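4. Setting up trackside incident alerts

This section covers the Flolloritz alert unit as fitted at level crossings and small stations on the Dikgate line. Read all of it before you touch the mast. The maker's leaflet says the job takes 18 minutes. It took Heikki Rautiainen and me most of a morning, and he has fitted more of them than anyone.

4.1 Before you start

You will need the unit, its bracket, the sealed battery, the long key and a copy of the site plan. Check the plan against the ground. Two of the plans I was given for Fudinwood showed a footpath that had been moved.

CAUTION: Do not go within the marked safe line unless the signaller has confirmed a block and you have written down the confirmation. A green lamp on the unit tells you the unit has power. It tells you nothing about trains.

4.2 Fixing and first test

1. Fit the bracket to the mast at chest height, with the slot facing away from the rails.
2. Slide the unit down until it clicks. If you didn't hear a click, take it off and try again.
3. Connect the battery, red lead first.
4. Turn the key to TEST and wait for the lamp to go steady.
5. Ask the control room to read back the site number. Do not prompt them with it.
6. Turn the key to LIVE and remove it.

Note: The leaflet claims the unit will pick up a collision or derailment within 500 metres. I would plan on 200. The longer figure comes from a straight test track in dry weather, and I have yet to see the results for a curve or a cutting.

4.3 Setting the trip level

The unit leaves the factory set to 85. Leave it there for the first week and keep a log of every alert, including the silly ones. Heavy freight over a worn joint can set it off. So can a slammed gate.
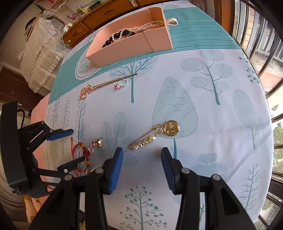 If the log shows false alerts, raise the level by one step and log for another week. Don't raise it by several steps to get some peace. A unit that never goes off looks very much like one that works, and the control room screen shows both in the same shade of green.

CAUTION: The "Smart Learn" setting is meant to do this adjustment for you. Keep it switched off until Amissah can say what it learns from. Vesna Živković asked them in June and was sent the brochure again.

4.4 What an alert does not do

An alert rings in the control room. It does not stop trains, switch off the current or call an ambulance, whatever the box suggests. If you see an accident, phone the signaller first on the number printed on the crossing sign, then 999. Give the site number, the line that is blocked and whether anyone is hurt.

Section last checked April 12, 2022. For battery changes, see section 5.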